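Sorting the blocks, finally

July is when I get to the jobs I put off all autumn, and this year it was the blocks. We had them in four places: a drawer, a tote by the back door, a shoebox and a biscuit tin with a lid that had stopped closing. I tipped the lot onto a sheet one morning and counted 226. I would have guessed less than half that.

Some went straight away. Anything split or chewed at the corners was out, and so were the odd wheels and pegs from a Jidia set we no longer have. The rest I sorted by shape first, then by colour. Colour first is faster but you end up with a heap of red in every size and have to do it all again.

The long narrow ones are the awkward ones. They jam across a small tub and the lid won't sit. They do better in an open rectangular bin, with a few laid flat along the sides and the rest wherever they fit.

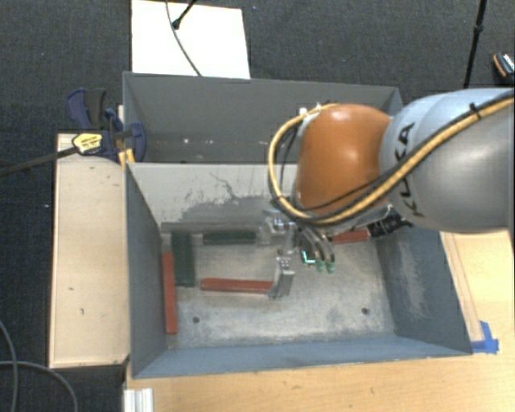
Red and dark green long blocks in a grey bin.

I looked at bins from Toltaditz and Movden and bought the Movden ones, mostly for the price. They have straight sides and no ridges on the bottom, so they wipe out easily with a damp cloth. I kept 132 blocks in the end. Another 80 went in a bag to Dzintra Urbonaitė, who runs the playgroup up the road and had asked for plain shapes in any colour. The few left over went in the garbage.

For labels I used masking tape and a marker. I tried printed ones once and they peeled off within a month.

The bins are on the bottom shelf in the hall closet now, long blocks on the left, cubes and arches on the right. Next is the puzzle shelf, where I already know of two boxes with pieces missing.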